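3.2 Release formats and listening counts

We looked at singles issued by two small labels, Evard and Mamden, and asked whether a remix single draws listeners to the album that follows it. The sample holds 104 singles. Each had at least one remix and came out before its parent album. 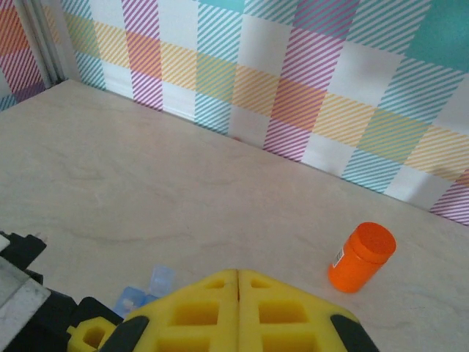
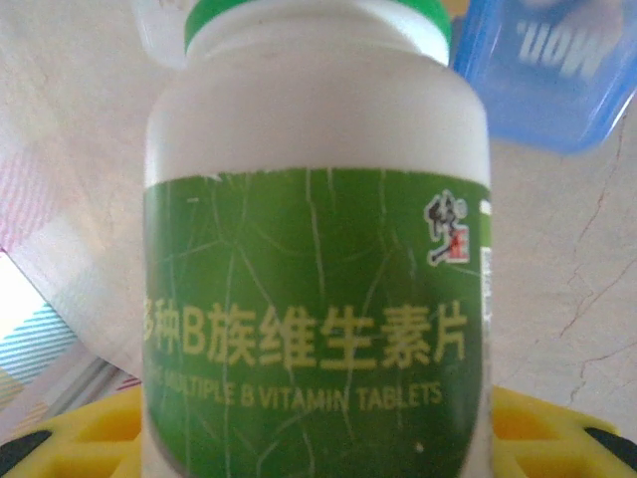
Figure 2. Left to right: tabletop beside a plaid-papered wall; white bottle with a green cap and green label.

Play counts came from the Rudd listening archive, which we last read on March 4, 2022. The archive logs a play only when a track runs past its halfway point, so short skips are left out. We dropped any single with fewer than 1,000 plays, leaving 76 for the main test. Most of the dropped singles were club mixes sold only on vinyl, and their digital versions were added years later.

Remixes by outside artists did better than remixes made by the band itself. The gap was widest for Mamden, where the median outside remix reached 1,279 plays in its first month. Evard showed the same pattern but a smaller gap — its bands often shared members, so the line between an outside remix and an in-house one was harder to draw. We coded these cases from the sleeve credits.

Singles released in August were kept in the sample, although the Clandel festival raises plays for both labels in that month. Section 4 repeats the test without them.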